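Filed under: Site Visits / Work & Machines
4 min read
36 shares | 7 comments

Folding for a living: a morning at Takberg

The Takberg returns centre sits behind a tyre depot, and the bus stops near neither. I arrived in February, damp, and was given a visitor's badge belonging to someone called Pacheco.

What comes in is clothing people have thought better of. Some 1,000 items a day, according to Sabine Haberkorn, who runs the floor and walks it faster than I can. Until last spring every one was unbagged, checked, folded and rebagged by hand. Now the sorting is done by a line from Rasik, and two folding cells handle T-shirts, which they do beautifully, and shirts, which they do eventually.

Knitwear is another matter. The cells have to be taught it, and the teaching is done by the people who used to do the folding. Four of them now spend part of the week with hand-held grippers, going through garments on tables here and on beds at home, sleeves in, hem up, over and over. Seo-ah Ko has folded for seven years and says the first fortnight was like eating soup with barbecue tongs. 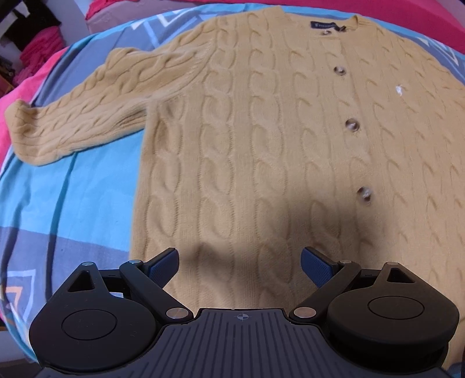

What the staff make of it

Cable knit is the one they all groan about. It's thick, it springs back, and buttons down the front give the fingers something to catch on. Ko reckons she can do a cardigan with the gripper in twice the time it takes her with her hands, and she isn't boasting.

The pay for teaching is slightly better than for folding. The wrists are happier, the thumbs less so. Nights have gone, which the parents like and the man who liked nights does not. I asked Haberkorn what happens once the cells can manage a jumper. She said coats, and then showed me the canteen.

The canteen has a Wolley coffee machine, fully automatic, with a handwritten note on it saying to press twice and wait.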